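# Gripper trials in the bathroom cell: second progress report

Grendumholm workshop, Jun 11, 2024
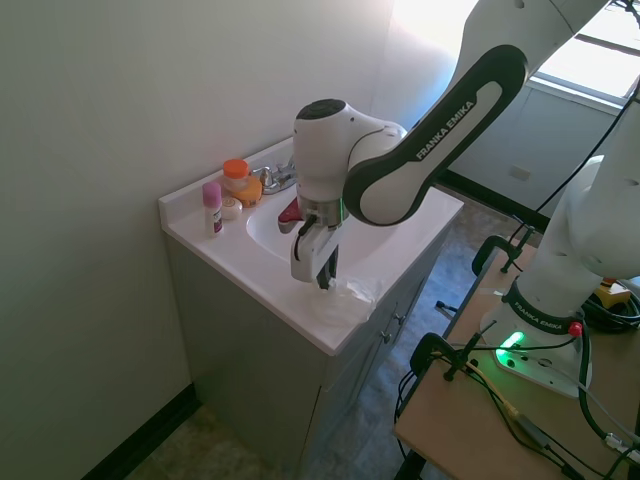
Flornora's reply to our last report was short and fair: the kitchen results looked good, but a bathroom is where most of their clients lose independence first, so could we please stop stacking cups and show them something at a sink. We took that to heart. Since April nearly all of our arm time has gone into the vanity, and I'm very happy to say it has been the most productive stretch of the project so far!

## What we've been comparing

The question for this stage was which gripper and fingertip combination copes best with the small, awkward things people leave beside a basin. All the trials ran on the Franka arms, with the vanity at a fixed position so that results could be compared between weeks.

We looked at three set-ups:

- **Stock parallel gripper, dark pads.** Our baseline, and the one we know best.
- **Stock parallel gripper, Retamal soft tips.** Longer fingers with a bit of give in them.
- **Dedau three-finger hand.** Heavier, slower to close, very good at round things.

Each was put through the same tasks: pick up a bottle, move a jar, stand a stick container upright, lift a bar of soap, clear a piece of plastic wrapping off the counter. Across all three we logged 2,916 grasp attempts. Of these, 237 were thrown out before scoring, mostly from the week when the wrist calibration had drifted and we hadn't caught it yet. The raw logs for those are kept in case Flornora's reviewers would like to see them.

## What we found

The Dedau hand was the favourite going in, and on jars and bottles it earned that. It wraps nicely around a lid and doesn't mind if the approach is a little off. Near the backsplash it struggled. The spread of the fingers needs more room than a crowded counter gives, and it knocked over neighbours often enough that we've stopped running it with anything placed behind the target.

The Retamal tips surprised all of us. On soap they were clearly ahead of the other two, and they're gentle on soft packaging. They do flex sideways when the arm moves quickly, so we slowed the lift phase for them – a small cost in cycle time that we think users would happily put up with.

The plain pads came out better than expected, too. For crumpled clear plastic they beat everything else, provided the arm came straight down and closed late. Coming in at an angle tended to push the plastic along the counter. We've now written this up as a separate approach routine and it will carry over to tissues and cloths in the next stage.

Clear plastic is still the hardest item for the cameras. On a glossy white benchtop there's very little for the depth sensor to hold on to, and the estimated position jumps about when the sun comes in. Closing the blind helps. So does a second colour view from the side, which we borrowed from the kitchen set-up and would now like to keep.

## Changes along the way

Swapping grippers used to eat half a morning. We've reworked the cable routing and saved a separate payload profile for each tool, and a full change now takes 24 minutes including the check moves. That one improvement probably gave us more data than anything else we did.

We also dropped the planned tap-turning trials from this stage. The torque limits need a proper look first, and we'd prefer to do that with the Flornora safety notes in hand. They're back on the list for the next stage, with the budget line unchanged.

## Spending and requests

We're on budget overall. Fingertip pads wore out faster than we'd allowed for and we've gone through 9 sets, which pushed consumables over their line; the saving on travel covers it.

Two things we'd ask you to consider:

1. Approval to buy a second set of Retamal tips, so that one can be in use while the other is cleaned and measured.
2. Agreement to return the Dedau hand at the end of its loan period and not extend it. It's a lovely bit of gear, and we'd enjoy having it back if the project ever moves to open shelving.

## Next stage

Work on cloths and tissues starts as soon as the new approach routine has been tested with both sets of fingertips. After that comes the tap, then longer runs where the arm tidies a whole counter without a reset between items. We've done a couple of those informally and they were great fun to watch – slow, a bit fussy about the soap, and much steadier than anything we could have shown you at the start of the year.

The scored results and the updated risk register will follow by email.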